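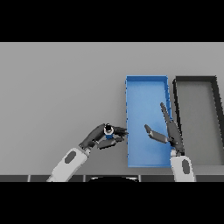 Jhosep Sotelo wants to know whether there is any point recording demonstrations by hand in a simulator when you could write a script to do the task perfectly every time, and whether a beginner could gather a decent set in a weekend.

Yes to both, and I'm so pleased someone asked! I have just finished a set of 500 for the Momville bench (our two-armed, two-handed setup, the one with the blue tray and the dark tray side by side) and I enjoyed nearly all of it. So this page is the long answer. It assumes you already have a simulated robot you can drive, with some way of moving both arms and opening and closing both hands. If you're still at the stage of getting the arms to move at all, go and do the Prandberg setup page first and come back.

On the script question, I did try it. My script made 400 lovely clean runs of one task, and the policy trained on them was hopeless as soon as the bottle stood a little way off where it expected. Every run had gone the same way, so it had never seen a hand drift off to one side and come back. When a person drives, there are small corrections all over the place, and those corrections are worth a great deal. You can mix the two later on. Start with your own hands.

What you need

A simulated bench with two arms, and a scene that resets with one key.
A way to drive both hands. I use a pair of tracked gloves, but Yurani Cuadros does very well with two handheld controllers and a foot pedal.
Disk space. Check this before you start and then check it again.
A recorder that saves the camera view, the joint positions and the commands you sent, all on the same clock.
A notebook. Paper is fine, mine is paper.

Step 1: Write the task down in one sentence

Mine reads: left hand picks up the bottle, right hand takes it across the rim of the blue tray, right hand sets it upright in the blue tray and lets go. If you can't get your task into one sentence, it is probably two tasks, and you'll be much happier recording them separately.

Then write down what counts as finished. I said upright, inside the blue tray, both hands clear. My first draft left out "both hands clear" and I ended up with a pile of runs where the right hand was still hovering with its fingers half round the bottle. The policy learned that too, faithfully. It would put the bottle down and then just stay there.

The dark tray isn't used in this task. I leave it on the bench anyway so the policy has to learn which tray matters, and the next task (sorting) uses both.

Step 2: Decide what changes between runs

Pick the things that should vary and let the simulator vary them for you on reset. For a first set I would change:

where the bottle starts, within the left arm's easy reach
which way round the bottle is turned
the starting pose of both arms, by a small amount
the brightness of the light

Leave the trays where they are for now. It's very tempting to turn everything up at once – I did, and got a set so spread out that no part of it was well covered. Get one working policy out of a narrow set, then widen it. You will learn more from that than from a month of staring at failures.

Do check the random starts by eye before you record. Press reset twenty or thirty times and just watch. My first version now and then put the bottle half inside the rim of the tray, and the physics flung it off the bench at tremendous speed. Funny once, but not something you want in the data.

Step 3: Practise without recording

Half an hour at least. The handover is the hard part, and it feels strange at first to have your left hand waiting while your right hand comes in. What worked for me was stopping the left hand just short of the tray, holding it quite still, and bringing the open right hand over to it. If both hands move at once you end up chasing yourself.

Choose one way of doing the handover and stick with it through the whole first set. If you sometimes take the bottle from above and sometimes from the side, the policy can land on an average of the two, and the average goes straight into the knuckles. Different speeds are fine. Different wobbles are fine. Different plans cause trouble.

Watch your thumbs as well. On these hands the thumb comes in underneath, and if you close the fingers before the thumb has got where it's going, the bottle tips. I close the thumb first, then the fingers, and count one in my head.

Step 4: Record in short sittings

Start the recorder, reset, do the task, stop the recorder, mark it good or bad. That's one run. Mark it straight away, while you still remember that your elbow slipped.

I record for twenty minutes and then get up. After that I get sloppy, and worse, I get sloppy in a steady way: my right hand comes in lower and lower as my arm tires. You can see it plainly if you plot wrist height against time of day. Yurani can go for an hour without any drift at all and I'm very envious.

Keep the pace natural. There's a strong urge to go slowly and carefully when you know you're being recorded, and slow runs are full of long pauses where nothing happens. A policy trained on pauses pauses. If you do need a moment to think, think before you press start.

Don't throw away the wobbly ones. If you missed the bottle, backed off and got it on the second try, that is a good run! Mark it good and add a note. What I do throw away is anything where the simulator misbehaved, anything where I forgot which hand was which, and anything that ended with the bottle on its side.

Step 5: Look at what you've got after the first batch

Stop early and look. I stopped at 87 good runs, which was simply where I had got to by teatime, and played them all back at high speed. It took very little time and it saved the whole set. My camera view was fine, but the recorded hand commands were arriving late, so in playback the fingers closed after the bottle had already begun to lift. The picture and the numbers disagreed. Trained on that, a policy would have learned to squeeze too late.

Things I look for in playback:

Does the bottle stay in view the whole way through, or does a forearm cover it at the handover?
Do the fingers close in the numbers at the same moment they close in the picture?
Are the starting positions spread out, or bunched in one corner?
Do the runs all end the same way, with both hands clear?
Are there long still stretches at the start or end? Trim them.

If a forearm does hide the bottle, move the camera now. Changing it halfway through means two sets that don't match, and you'll want to start again anyway.

Step 6: Train something small and rude

Train a quick, small policy on your first batch. It will be bad. I mean it, it will be properly bad, and it's still the most useful hour of the whole project. Run it on fresh starts and write down where it goes wrong. Mine was fine at picking up, fine at placing, and got lost every time in the gap between the two hands.

So I recorded extra runs that began right there, with the left hand already holding the bottle beside the tray and the right hand open over it. The simulator makes this easy: save the state just before the handover, nudge everything slightly, and start from that point. You can fit a great many of those into one sitting, and they helped more than the same number of full runs did.

Step 7: Carry on to your target

For one task with fixed trays, 500 good runs has been plenty for me. The sorting task, with both trays in play, is going to want more, and I've set aside space for 2,000. I'll report back.

Name your files sensibly as you go. Task, date, who was driving, run number. Mine look like handover_2024-02-27_jc_0412 and I can find any run in seconds. Keep the bad ones too, in a separate folder. I've gone back to mine twice, once to train a simple checker that spots a tipped bottle, and once to prove to myself that the tray rim really was catching the little finger.

If yours behaves differently

A few people using the Agyeman hand model have said the fingertips slide on smooth objects. Raise the friction on the fingertips a little before you blame your driving, and write the value in your notebook, as you'll need the same one when you test.

If playback doesn't match what you recorded, even with the clocks in step, make sure the physics runs at the same rate in both. The Sasberg recorder has its own setting for this on the second tab and it doesn't follow the main one.

And Jhosep, about the weekend: pick a Saturday-sized task, one object and one tray, do your practice the evening before, and send me your first batch when you have it. I'd love to see it.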